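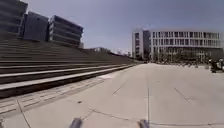

第4章　広場の舗装と排水

4.1　この章で扱うこと

広場は、都市のなかで屋根も用途も持たない床である。道路であれば車道幅員や交通量から断面が決まり、公園であれば植栽と園路の配分が設計の出発点になる。広場にはそうした手がかりが少なく、設計者は床の高さ、勾配、仕上げ材の三つを先に決めることになる。本章では、このうち勾配と仕上げ材について述べる。床の高さと周辺建物の出入口との関係は第3章で扱ったので、必要に応じて参照されたい。

広場の床に降った雨は、どこかへ流さなければならない。歩行者が水平と感じる床にも、実際には勾配がついている。勾配が足りなければ水たまりが残り、冬期には凍結する。勾配が強すぎれば、車いすの利用者は横方向に流され、屋外のテーブルは傾き、仮設の舞台は脚の調整に時間をとられる。排水の設計とは、この二つの不都合の間で値を選ぶ作業である。

本章の前半（4.2から4.5）では勾配の取り方と集水の方法を、後半（4.6以降）では舗装材の選定と目地の設計を扱う。章末の演習では、ゲスホルム駅前広場の平面図を用いて雨水の流れを追い、集水桝の位置を検討する。

4.2　勾配の基本

舗装面の勾配は百分率で表すことが多い。水平距離100に対して高さが1下がるとき、勾配は1パーセントである。分数で1/100と書いても同じ意味になる。図面では矢印で水の流れる向きを示し、その脇に数値を添える。矢印は必ず低いほうを向く。階段やスロープの図では上り方向に矢印を描く慣習があるため、同じ図面に両方が現れるときは凡例に明記しておく。

面の勾配には、大きく分けて片勾配、両勾配、四方勾配がある。

片勾配は、面全体を一方向に傾ける方法である。施工が容易で、集水溝も一辺に置けば足りる。ただし奥行きが大きくなると高低差が累積する。たとえば奥行き70メートルの広場を1.5パーセントの片勾配で仕上げると、両端の高低差は1.05メートルになる。これは階段にして七段前後に相当し、両側の建物の出入口を同じ高さに揃えることはできない。

両勾配は、中央に稜線または谷線を設け、二方向に傾ける方法である。同じ奥行き、同じ勾配であれば、高低差は片勾配の半分で済む。稜線を中央に置けば水は両端に流れ、谷線を中央に置けば水は中央に集まる。前者では建物の足元に水が寄るため、外壁の手前に必ず溝が要る。後者では建物の足元は乾くが、人が最もよく通る場所に溝の蓋が並ぶ。

四方勾配は、一点の桝に向けて四方から傾ける方法である。小さな中庭ではよく使われるが、大きな広場では面をいくつもの区画に割ることになり、区画の境に折れ線が現れる。大判の板石を使う場合、この折れ線で石を斜めに切る必要があり、費用と手間が増える。

いずれの方法でも、最小勾配は仕上げ面の粗さによって変わる。平滑なコンクリート面であれば1パーセントで流れるが、割肌の石では目地や凹凸に水が残るため、2パーセント程度を見込む。設計値が十分でも、施工誤差によって局所的に逆勾配が生じることがある。竣工前に水を撒いて確認し、たまりの位置を図面に記録しておくとよい。

4.3　階段に接する床

広場に大階段が面している場合、階段の水と広場の水を分けて考える。階段の踏面にも前方へわずかな勾配をつけるので、降雨時には上段から下段へと水が順に落ち、最下段の足元に集まる。段数の多い階段では、この水量は無視できない。幅の広い階段の下に何の備えもないと、広場の端に帯状の濡れた部分がいつまでも残る。

備えとして一般的なのは、最下段の前に線状の溝を通す方法である。溝の蓋は格子状のものとスリット状のものがあり、人通りの多い場所では、杖の先や細いかかとが落ちない幅のスリットが選ばれる。溝を階段に接して置くか、少し離して置くかは意見が分かれる。接して置けば水はすぐに落ちるが、降りてきた人が最初に足を置く場所が金属の蓋になる。離して置く場合は、階段と溝の間の床を溝に向けて傾ける。

溝の手前や周囲では、広場本体と異なる小さな舗装材を帯状に敷くことがある。小さな材は勾配の変化に追随しやすく、溝の据え付けで生じる端数も吸収できる。目地が多いため滑りにくく、材の変化によって段の終わりを知らせる効果もある。ただし、視覚障害者への注意喚起は別に定められた床材で行うものであり、小舗石の帯をその代わりにしてはならない。

踏面の先端、すなわち段鼻の見分けやすさも排水と関係する。濡れたコンクリートは乾いたときより暗くなり、踏面と蹴上げの明度差が縮まる。乾いた状態だけで色を決めると、雨の日に段が読み取りにくくなる。試験体は必ず濡らして比較する。

4.4　集水面積と桝の配置

溝や桝の大きさは、そこに集まる水の量から決める。水の量は、集水面積、降雨強度、流出係数の積で求められる。流出係数は、降った雨のうち表面を流れる割合であり、コンクリートや石の舗装では1に近く、芝生ではずっと小さい。

集水面積を求めるときは、舗装面だけを数えないように注意する。隣接する建物の外壁に当たった雨も足元に流れ落ちる。屋根の竪樋が広場の桝に接続されていれば、その屋根面積も加える。ケムロウ市場広場の改修では、当初の計算に市場棟の屋根が含まれておらず、完成の翌年の7月、強い雨で中央の谷線から水があふれた。広場の舗装面積3642平方メートルに対し、見落とされていた屋根の面積は3000平方メートルあった。合計の集水面積は6642平方メートルとなり、既設の管では流しきれなかったのである。この広場ではその後、屋根の排水を別系統に切り替える工事が行われた。

桝の間隔は、溝の底勾配と断面によって決まる。溝の底が水平でも水は流れるが、砂や落ち葉がたまりやすい。底に勾配のついた既製品を使えば清掃の頻度を下げられる。清掃口の位置は、催しの際に露店や舞台の下に隠れないところを選ぶ。

4.5　凍結と融雪

寒冷地の広場では、融けた雪の水が夜間に再び凍る。日中に日の当たる面から日陰の面へ水が流れるような勾配は、日陰側に氷の膜をつくる。建物の影の位置を冬至の時刻ごとに描き、影の縁の手前に溝を置くことが望ましい。

フッラウの庁舎前広場では、雪置き場を広場の高い側に設けたため、融けた水が床全体を横切って流れた。設計者レサネン事務所は補修計画のなかで雪置き場を低い側へ移し、桝を二か所増設している。床の勾配そのものには手を加えていない。このように、排水の不具合は運用の変更で解決できる場合がある。勾配をつけ直す工事は、下地からやり直すことになるため、最後の手段と考えてよい。

融雪剤を使う場合は、石材と金属への影響を確かめる。塩化物は鋳鉄の蓋を錆びさせ、錆を含んだ水が淡色の舗装に染みをつくる。淡色の床に鋳鉄の蓋を組み合わせるときは、亜鉛めっきを施したものを選ぶか、染みの出る範囲に濃色の縁石を回しておく。

4.6　舗装材の選定

舗装材は、現場打ちコンクリート、コンクリート平板、天然石、れんが、アスファルトに大別される。

現場打ちコンクリートは、広い面を少ない目地で仕上げられる。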